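Folding jeans so they stay folded

Quick one as I'm packing for Tamel and have 14 things to do before the car comes. Leena asked how I get mine to stand up in the drawer, so I'm writing it down once.

You need a flat bit of bed or table. Clean jeans, properly dry. Empty the pockets (Aarne, tissues, please).

1. Give them a hard shake from the waistband, 2 or 3 goes.
2. Lay flat, front up. Zip closed, button done.
3. Smooth from the top down with the side of your hand.
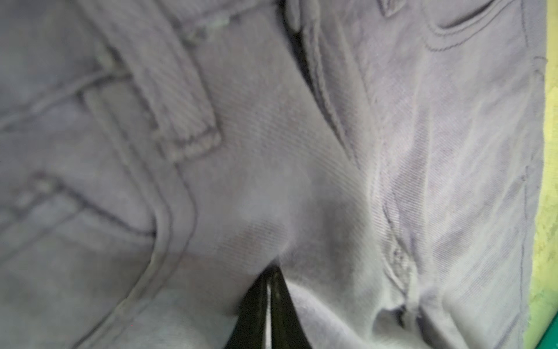 Finding the front is the fiddly part when they've come out of the basket in a twist. Don't pull at the legs, you'll only make it worse. Feel for the waistband and work from there. On the pale lavender-grey pair the curved front pocket with its double stitching is the quickest thing to spot, and there's a belt loop close by to get hold of. Pinch a loop each side, lift, let the legs drop by themselves. Then back to step 1.

4. Fold one leg over the other, back pockets outside. Tuck the pointy bit at the crotch in so you've got a straight edge.
5. Hem up to just below the waistband, not right over it.
6. Fold in thirds from the folded end. Should stand up on it's own. If it flops, it's too loose, do it again tighter.

Soft old denim flops more than new. Skinny ones I do in half again insted of thirds.

My drawer takes up to 6 pairs in a row, folded edge up. Kids' sizes, same thing but skip step 5.

Jumpers next time, probaly April.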